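Bimanual notes, part 4: small objects on soft surfaces

Monday, December 2, 2024

Most of my hand-guided demonstrations up to September were done on a desk. A desk is flat, stiff and one color, and a policy trained on it learns to rely on all three. The current set moves to a bed with a patchwork quilt. The objects are a heart-shaped tin, open, and a round bracelet. The task is to pick up the bracelet, put it in the tin, and let go without dragging the tin along.

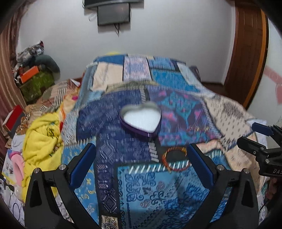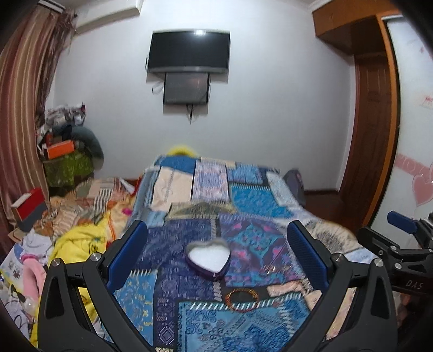 The quilt causes two separate problems. The first is contact. On a desk I can let the fingertips touch down and slide inward. On fabric they push a dent, the cloth bunches between the pads, and the grasp closes on quilt plus bracelet. I now come in at a steeper angle and stop the descent early, closing while the tips only brush the cloth. It took me 9 sessions to do this consistently.

The second problem is visual. A thin bracelet on a busy print has weak edges, and the tracker I use for the gripper pose (Toltia, stock settings) likes high-contrast print so much that it will happily lock onto a fold that moves when I lean on the mattress. Masking out the lower third of the image fixed most of it. Residual drift is acceptable for episodes under 330 frames and poor beyond that, so I keep them short.

Counts so far: 881 episodes recorded on the bed, against 2143 on the desk. I discard any episode where I regrasp more than once. Burgi Eder keeps those in her own set and labels them as recoveries, and her policy does retry after a miss, which mine does not. I may change my rule.

One habit worth fixing early is pace. I slow down near the object and speed up after the release, and the policy copies both. The release then looks like a flick. I now hold still for a second with the fingers open before backing away – dull to do, but the tin stays where it is.

Next is the second hand, steadying the tin by its rim while the first one places. Timestamps between the two grippers still need a proper check before I record any of that.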